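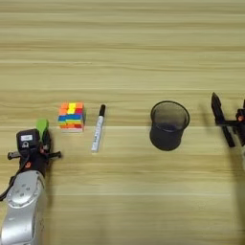

**Race Office Guide / Section 6: Declarations and Barrier Draw**

This section covers the hours between a trainer saying a horse will run and the same trainer wishing it had drawn somewhere else. You'll need Bitstead open on the office computer, the condition book for the meeting, and a phone that will not stop ringing.

## 6.1 Before you open declarations

1. Sign in to Bitstead with the race secretary login. The steward login looks the same but can't save anything, a fact it keeps to itself until you press Save.
2. Choose **Meetings**, then the meeting you want. Lustcombe and Lustcombe (Trials) sit next to each other in the list. Read the whole name.
3. Check the field limit for each race. The turf course takes 10 runners at the sprint start and more everywhere else.
4. Set the closing time. The default is 10:00 a.m. and trainers plan their mornings around 9:59.

> **Note:** Field limits carried over from last season are shown in gray. Gray means Bitstead is guessing. Click each one to confirm it.

## 6.2 Taking declarations

1. Click **Open Declarations**. Trainers with an online account can now enter their own runners.
2. For phone declarations, type the horse's registered name and pick it from the list. Don't use the stable name. We have four Busters.
3. Enter the jockey, or tick **Rider to be advised**. A rider must be named before the draw.
4. Read the entry back to the caller, including the race number.
5. Save, and give the caller the confirmation code. If they say they don't need it, write it down for them.

If a race has fewer than 6 declared runners at closing time, Bitstead turns the line orange and offers **Extend**. You may extend once, by 40 minutes. Call Maarten Dijkstra in the racing office first, as he likes to ring round the yards himself and can usually talk somebody into a run.

> **Caution:** Do not press **Close** to see what it does. It closes declarations. Reopening them takes a steward's approval and a written explanation, and Lies Dewulf reads the explanations.

## 6.3 Running the draw

1. Confirm that declarations are closed and every runner has a rider.
2. Print the field for each race and have a steward initial it.
3. Select the race and click **Draw Barriers**. The numbers appear at once, with no drum roll.
4. Read the draw aloud to anyone present. Trainers may attend. They may also sigh.
5. Click **Lock**, then **Publish**.

Each race is drawn one time. A redraw is allowed only if a runner was left out through an office error, and it applies to the whole field. A horse stuck on the wide outside is not an office error, whatever its owner tells you.

## 6.4 Scratchings after the draw

1. Open the race and click the runner's name.
2. Choose **Scratch** and select a reason. "Other" requires at least one sentence.
3. If the race has emergencies, Bitstead promotes the first one. Phone that trainer. The automatic text goes to whatever number was on file in March.
4. Check the late scratching fee. It is set at $400 and is waived with a vet's certificate, provided the certificate names the right horse.

For printer trouble, see Section 9. For trainer trouble, see Bram Van Dijk, extension 40.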